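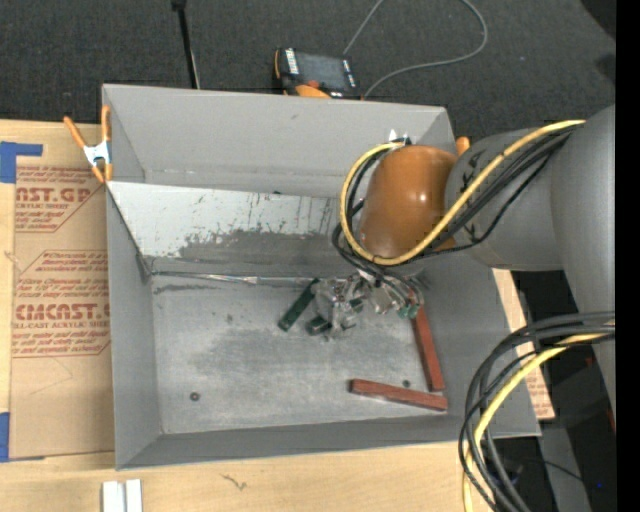 Charging people to park on a Sunday morning is a tax on going to church, one reader wrote to me this week, and I have to say I'm with them. Trustley council wants to end free Sunday parking on Beser Street from December, and the chapel at the bottom has no car park of its own, so you can guess who will be paying!

I went along to the public meeting at Dimitrov Hall and it was packed, with people standing right to the back (and very warm, with only one window that opens). The council's line is that Sunday is a shopping day like any other now and the spaces should turn over. Well, maybe it is for them. I was brought up to think of it as the Lord's day, and I still do.

The chapel's petition has 620 names on it so far. There are 128 spaces on the street, and under the plan you'd get 10 minutes free before the charge kicks in - barely enough to help my mum out of the car and find her hymn book.

To be fair, one councillor did suggest keeping mornings free until noon, which got a good clap. Drevasport, the sports shop opposite, has also said it will let worshippers use its yard before it opens, and I think that's very decent of them. It won't fit everybody in, though.

The vote has been put off until next month, so there's still time to write in. Please be polite when you do, and pray for the councillors as well, even the ones you didn't vote for. The petition is on the table in the chapel porch.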